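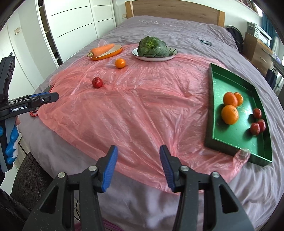 ## A day out at the Hakdale circuit open day

I'd been meaning to go to one of these for years, and in December I finally did it. Up before six, flask filled, and on the road with the heater on full (the passenger side one has given up, so only one of my feet was warm). Hakdale is a short oval tucked behind a trading estate, and you'd drive straight past if it weren't for the flags.

Four teams had their garages open. I headed for Courtois first because I've followed them since they ran a single car, and what a welcome! They let us stand right up at the rope while two lads changed a front hub, and then changed it back again, faster. One of them dropped a wheel nut and it rolled under the crowd. A small girl in a bobble hat handed it back and got a round of applause.

The Ditent garage was quieter. They'd laid out a gearbox in bits on a bench and Zihan Jin, their race engineer, talked us through it. I followed the first half. The part I did get was about tyres: on a track this short the right front takes a hammering, and she'd sooner give up a place early on than have a driver slide about and cook it. Somebody asked about fuel saving and that set off a long argument between two men at the back, so I slipped off for a bacon roll.

Car 872 was running demo laps after lunch, the old Idine saloon with the blue roof. It's much louder than the modern ones and you feel it in your ribs – lovely. It did 36 laps with a break in the middle, and I watched nearly all of them from the fence at turn three, which is the place to stand if you go. The banking looks like nothing on telly. Walk up it and your ankles tell you otherwise.

### If you're thinking of going

- Parking is on grass, so bring boots.
- The pit lane walk is limited to 100 people and you sign up at the gate, not online. I got in, just.
- The merch stall was cash only when I was there.
- Ear defenders for the kids. They had some to lend but they'd gone by eleven.

Next one's in spring and I've already asked for the day off.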